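Packing Bench and Floor Checklist, Gerkberg workshop
Inspected by: Gareth Lightfoot, Fenus
Period: January, morning round

1. Bench surface. Pass. Green surface scuffed, still serviceable.

2. Carton. Comment. Flaps fold out fully. Reused cartons are limited to 13 kg.
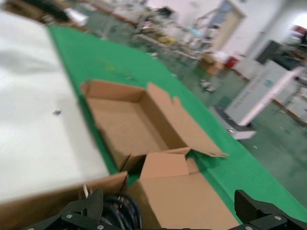
3. Floor. Action. Sweep up white debris next to the bench. Keep 30 inches clear on the walking side.

4. Loose hardware. Action. Return stray screws to the parts tray before packing starts.

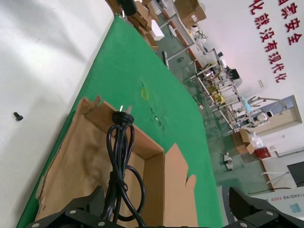
Item 4: black screw on white surface; power cord in carton.

5. Power cord. Comment. Coil without tight bends. Check the jacket and plug by hand, then initial tag 201. Cover the prongs before closing the carton.

6. Carton condition. Comment. Torn flap and stained inner walls. Do not use for outgoing orders to Drosden.
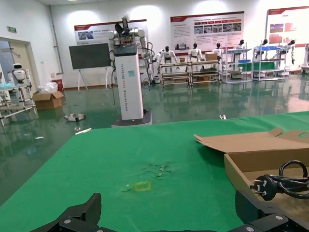
7. Exit. Pass. Sign mounted by the doorway. Move the box and red bin if they reduce the door width.

8. Shelving. Not completed. Load labels to be checked against the Pringle rack sheet.

Open items: 3, 4, 8. Recheck at 2:30 p.m.
G. Lightfoot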